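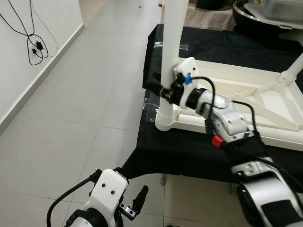
Robot arm gripping a white pole above a white plastic frame.

Ticket: Marshal Cârstea is still alive in 1970, and the search can't find him
Opened by: Liviu Sandu
Area: Biographies / Timeline / Search
Status: Closed

What I expected:
The Marshal's page should say he was born in 1881 of the Settled Reckoning, took command of the Stalter Lancers as a young man, fought the whole of the Pirnomura campaign and died in his 70th year on the march home. The death date is left empty on purpose, as the two chronicles put it on either side of the new year and the setting's writers have never settled it (I hope they never do, the argument is half the fun!).

What I got:
The infobox says "died 1970". That makes him a very old man indeed, and worse, it puts him at the signing of the Second Concord, so the timeline has cheerfully added him to the list of people present. He would have hated the Second Concord. He burned the first one!

Also, typing his name into the search box with the â gives "no article found". Typing it as Carstea brings up the Lancers page, the page on the fall of Pirnomura and a page about his horse, but not his own.

Steps to repeat it:
Open the Marshal's biography from the Stalter Lancers page. Look at the infobox. Then search for Cârstea, copied straight from the page title.

Happens in two different browsers, logged in and logged out.

09:10 - Liviu
Adding some notes as I go, as I've got the morning free and this one is really rather interesting. I looked at the other commanders from the same campaign. Anyone with a full death date is fine. Anyone marked "living" is fine too. The Castellan of Anatura Gate, whose death date is also blank, shows 1970 as well. So it isn't only the Marshal. It's everybody whose death we don't know.

09:35 - Liviu
I wondered whether somebody had typed 1970 in by hand, so I went back through the page history. No, the field has been empty from the first version. The last edit to the page was in June, when I fixed the order of his battles, and I had the infobox open in front of me then and it was right.

10:20 - Support
Lovely clear report, thank you. You've got two separate faults here and I think I can explain the first straight away. The timeline now stores every date as a number, counted from a starting point at the beginning of 1970 in our ordinary calendar. An empty field is being saved as zero, and zero comes back out as 1970. The Settled Reckoning also happens to have a 1970, so nothing downstream complained.

Could you do one thing for me? Put "unknown" in the Marshal's death field, save, and tell me what the infobox shows. 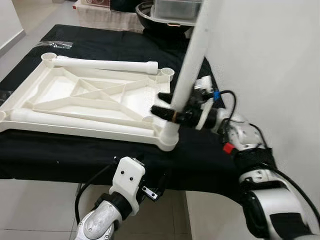

10:40 - Liviu
Done, and it works! The infobox now says "died, date unknown" and he has gone from the Second Concord. The battles are still in the right order, with the river crossing before the siege. I've done the same for the Castellan.

One small snag: the "age at death" line has vanished. I'd like to keep "in his 70th year", as both chronicles agree on that much and it matters for the scene where he hands over the banner.

11:05 - Support
There's a box called "age note" under the dates. It's free text, so it won't be worked out from anything. Put the wording in there exactly as you want it to read.

We'll change the empty field so it saves as empty. Please leave "unknown" in place on the two pages you've edited, it does no harm.

11:15 - Liviu
Perfect, I'd never noticed that box. I'm going to use it everywhere now - the Lancers have a whole line of captains who died "young" or "in great age" and I've been squeezing that into the footnotes for ages.

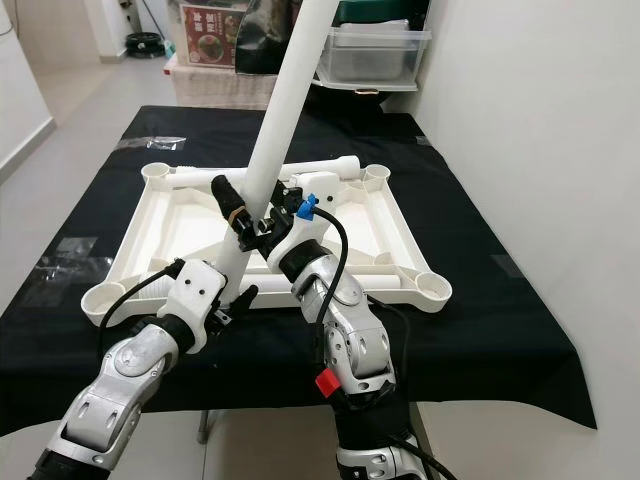
Anatura Encyclopaedia Support - Archives and Timeline Desk

13:30 - Support
On to the search. The name Cârstea has seven letters, but it takes up 8 bytes when it's stored, because the â needs two. The search index was cutting titles by letters and comparing them by bytes, so the last "a" was being lost and the page was filed under "Cârste". Could you try searching for that, just to confirm?

13:40 - Liviu
Yes! "Cârste" brings him up first. Poor man, a hero of Pirnomura and filed under a typing error. The horse has no accent in its title, so that explains why the horse was always easy to find.

14:25 - Support
Index rebuilt with the lengths measured the same way throughout. I've also set plain letters to match accented ones, so Carstea and Cârstea should both lead to the biography. Please clear your browser's saved pages before testing.

14:50 - Liviu
Both spellings work, in both browsers, and the biography comes above the horse. The link from the Stalter Lancers page is fine as well. I tried a couple of the river names too and they come up properly, accents and all.

Very happy for this to be closed. I'll open a separate ticket for the siege map, where the north gate label is sitting in the moat.

15:00 - Support
Closed. Send the map ticket to this same desk and put the page title in the subject line.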